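**Lerkska publishes the Ramton Rules, a working code for robot arms that share a table with everything else**

RAMTON, Wednesday — Robot arms have had safety standards for decades, most of them written with a fence in mind. Lerkska today released a shorter document for labs whose arms work at a tabletop, among groceries, glue and whatever was on sale that month. The Ramton Rules run to 24 pages and contain 12 rules, one of which concerns donuts.
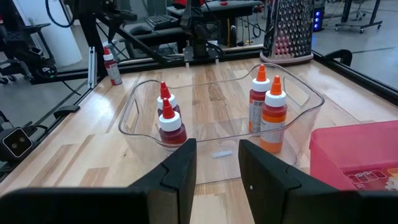

*Lerkska Bench Practice Group, Ramton Laboratory*

The rules cover what happens on and near the table before an arm is allowed to move. Rule 1 asks operators to write down every object within reach, including the ones that "aren't part of it." Rule 3 says a clear bin must be treated as a solid obstacle even when the camera disagrees. Rule 4 deals with small items lying on the floor of a bin, which must be either listed or removed before the run begins.

The group drafted the code after reading through 213 of its own incident notes. No one was hurt in any of them. Glue was mentioned in 108.

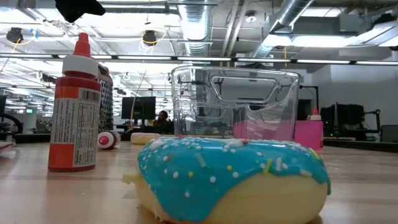 Rule 7, on food and food-like objects, drew the most comments in review. The final wording says that anything resembling a pastry must be entered in the run sheet as real or imitation, and that the entry must be made by someone who has checked. An earlier draft said "tasted." Legal asked for a change.

Other rules are plainer. Bottles with pointed caps are logged as standing or lying down. Anyone seated in the same room is told when a run starts, however absorbed they look. Cables on the floor get walked and checked before the first run of the day, and again after lunch, when things have a way of moving.

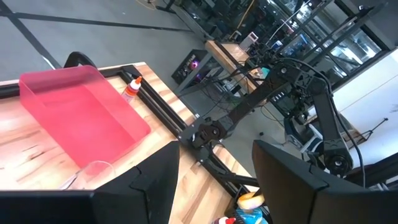
*By the Lerkska press desk*

Rules 9 through 11 apply where a second arm is mounted at the same table. Each arm must have its own stop button, labeled with the name of the arm it stops. Shared reach is marked on a printed plan. If the two arms are run by different people, those people are required to speak to each other, a provision that took three meetings to agree on.

Sayegh and Gridach, two outside labs, tried the draft over the winter and sent back changes. Sayegh wanted fewer forms. Gridach wanted one more, and got it — Form B, for tape.

The Ramton Rules are voluntary and don't replace any national or international standard, or a proper risk assessment. Labs may copy them freely and adapt them, provided they keep the rule numbers. The full text and blank run sheets are available on request from the Lerkska press desk. A revision is planned for January, and comments on Rule 7 are now closed.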